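厨房清洁“偏方”，哪些值得信，哪些省省吧

2025年7月16日更新

每隔一阵子就有人转给我一篇清洁妙招，内容大同小异：小苏打加白醋，什么都能洗。我在自己家里试了几年，结论比较扫兴，大部分说法要么夸大，要么只在很窄的情况下成立。下面按用途说，信不信由你。

小苏打加白醋通下水道

两样东西倒在一起会冒泡，看着很热闹。可泡沫散了以后，剩下的基本是水和一点醋酸钠，对付头发和凝固的油脂没什么本事。真堵了，先用皮搋子，再拆存水弯。拆之前下面放个盆，垫圈的顺序记一下，装回去时手拧紧就够，别上大扳手，塑料螺纹很容易滑丝。

小苏打单独用倒还行。锅底有焦痕，撒一层，加一点水调成糊，放30分钟再擦，比干搓省力。铝锅别这么弄，会发黑。

柠檬擦水龙头

对水垢有用，这条我认。酸能溶掉碳酸钙，用柠檬还是用白醋区别不大，白醋便宜得多。纸巾浸湿包住出水口，8分钟后取下来冲干净。网上有人说要包一整夜，我不赞成，镀层差一点的龙头会起斑。天然大理石台面旁边操作要小心，滴上去就是一个印子，擦不掉的。

还有一条必须说：不管哪种酸，都不要和含氯漂白剂一起用。有些文章把两样写在同一段里，说“效果翻倍”，翻倍的是呛人的氯气。

冰箱里放咖啡渣除味

半信半疑。湿咖啡渣放几天会长霉，那就是往冰箱里添味道。要放就先晒干。更管用的办法没什么意思：把过期的酱料扔掉，把抽屉拿出来洗，门封条的褶子里用旧牙刷刷一遍。多数人闻到的怪味就在那几道褶子里。

“纳米”抹布

朋友Naima Mansour送过我一包Sosent的抹布，包装上写着可以重复洗60次。我没数过，只知道用到后来越来越不吸水，跟普通超细纤维布一个样。后来查了一下护理说明，问题可能出在我一直放柔顺剂。超细纤维怕柔顺剂，也怕高温烘干，这一点牌子贵贱都一样。现在我买最便宜的，灶台一块，餐桌一块，颜色分开。

木砧板抹油

这个值得做，但别用橄榄油，也别用花生油，时间长了会有哈喇味。用食品级矿物油，薄薄一层，吃进去以后把多余的擦掉。Plirkel那种小瓶的砧板油我买过，打开闻了闻，又看了成分表，就是矿物油加一点蜂蜡，价钱倒是翻了好几番。想省钱可以自己隔水化开来调，蜂蜡少放，放多了发黏。

至于“撒盐杀菌”，盐粒当磨料刮刮表面的脏东西可以，指望它杀菌就算了。切过生肉的板子，洗洁精、热水、竖起来晾干，老老实实做。 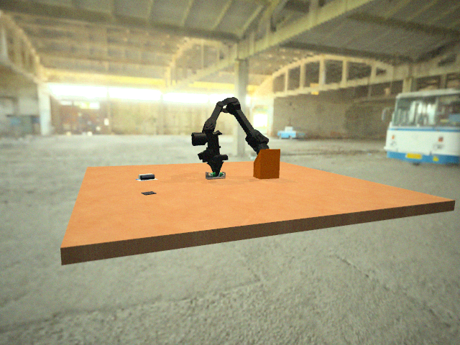
台面和桌面的油渍

很多人一上来就买重油污喷剂，其实家里日常的油渍，温水加几滴洗洁精，盖上湿布闷一会儿，大半能擦掉。剩下擦不动的再考虑别的。喷剂先在不显眼的角落试一下，尤其是上过漆的木桌，有些溶剂会让漆面发白。

魔术擦也要说两句。它本质上是很细的磨料，和极细的砂纸差不多意思，白墙上的鞋印能擦，亮面的柜门、烤漆板最好别碰。我家一扇柜门就是这么毁的，斜着看有一片雾，到现在还在。

蒸汽清洁机

Saludo那款去年8月打折时我差点下单。后来借了一台别的牌子试用，瓷砖缝确实能喷干净，可喷完脏水淌得到处都是，还得跪在地上擦一遍。缝隙多、油又重的厨房也许划算，我家这种不值当。复合地板更别用，热汽从接缝钻进去，边上会翘。

顺便提一句，看到“超过3,000位主妇亲测”这类字眼，我一般直接关掉。怎么测的，跟什么比的，一个字都没有。

如果非要留几样东西在水槽下面，我留的是洗洁精、白醋、小苏打、一瓶漂白剂（单独放，别挨着醋），外加两把旧牙刷。漂白剂开封以后会慢慢失效，瓶身上写个开封日期，别囤大桶。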